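Why Do Socks Have Stretchy Tops?

Have you ever pulled on a sock, run all the way down the stairs, and found that it stayed right where you put it? That is a pretty clever trick for something that spends its whole day inside a shoe! Let's find out how socks do it, and since the laundry probably needs sorting anyway, we can look at a few other clothes along the way.

Start by fetching a sock from your clean laundry and looking at it up close. Most socks are knitted, and knitting means making row after row of little loops, with each new loop pulled through an old one. When you tug on the sock, the loops change shape and make room for your foot. When you let go, they spring back, or nearly.

Now find the top part, the bit that goes around your leg. That part is called the cuff, and if you run your fingertip around it you may feel tiny hills and valleys. Those are ribs! A knitter makes them by turning some loops to face forward and some to face back, and the fabric squeezes itself together like an accordion. Many cuffs have stretchy thread hidden inside as well, to help them hug your leg (but not too tightly, we hope).

Next, spread some of your laundry out on the bed, where there is plenty of room, and play fabric detective. Feel each thing with your eyes closed. Is it smooth? Is it fuzzy? Fuzzy fabric has lots of tiny fiber ends sticking up, and they hold little pockets of air, and air is wonderful at keeping toes warm.

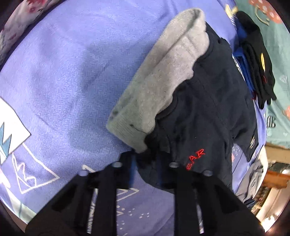 Then look for stitches that are only there to be looked at. Letters or pictures sewn on with thread are called embroidery, and if you turn the cloth over you can often see the back of the stitches, which may look much messier than the front!

While you are at it, hunt for the tags too. They can tell you what a piece of clothing is made of and how it likes to be washed. Ask a grown-up to help you read the little symbols. A tub of water means washing, and a square with a circle inside means the tumble dryer.

When you have finished exploring, match up your socks, fold one cuff over the other, and put the pairs away in the drawer.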